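Universidad Técnica de Mahawong
Departamento de Automatización
Informe final de proyecto estudiantil: Dusten
Agosto

1. Objeto del proyecto

El proyecto Dusten se desarrolló en el marco de la asignatura Taller de Robótica Aplicada. Su finalidad consistió en reunir demostraciones de agarre de objetos domésticos blandos mediante una pinza manual con cámara incorporada, y en entrenar con ellas una política de manipulación para el brazo Sutau del laboratorio.

2. Recogida de demostraciones

El equipo registró 733 demostraciones válidas en viviendas de los propios estudiantes. Se descartaron 169 tomas por pérdida del seguimiento visual o por cierre incompleto de las mordazas. El protocolo exigía trabajar sobre superficies de uso cotidiano, sin retirar los objetos del entorno, y anotar el tipo de tejido antes de cada serie.

Los accesorios de tela para el cabello constituyeron la categoría de mayor dificultad, dado que su contorno varía con cada agarre y los pliegues ocultan el punto de contacto.
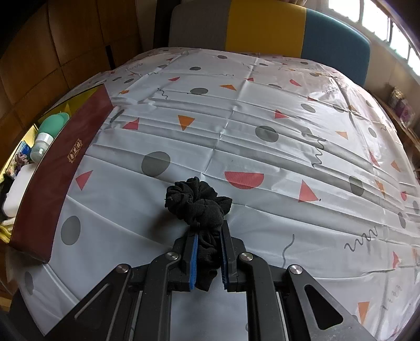
Cuadernos de Taller, núm. 13, pág. 41

En la serie del coletero negro, las mordazas presentan tiras estriadas azules en su cara interior. El color del tejido coincide con el de la pinza, circunstancia que dificultó la segmentación automática y obligó a revisar manualmente las máscaras. La sábana blanca estampada con figuras geométricas, arrugada y con reflejos en la parte próxima a la ventana, se incluyó entre los fondos clasificados como complejos.

3. Procesamiento y entrenamiento

Las trayectorias se reconstruyeron con la herramienta Jallidov, adaptada por el grupo durante el curso anterior. El entrenamiento se completó en alrededor de 2000 iteraciones; a partir de ese punto el error de validación dejó de descender. Los coleteros y los calcetines se evaluaron por separado.

4. Observaciones y trabajo pendiente

La política obtuvo peores resultados con tejidos oscuros que con tejidos claros. Se propone ampliar la muestra de prendas negras, registrar la apertura de la pinza con mayor frecuencia y repetir las pruebas sobre fondos lisos a efectos de comparación. Queda pendiente la calibración definitiva de la muñeca del brazo Sutau, prevista para el próximo semestre.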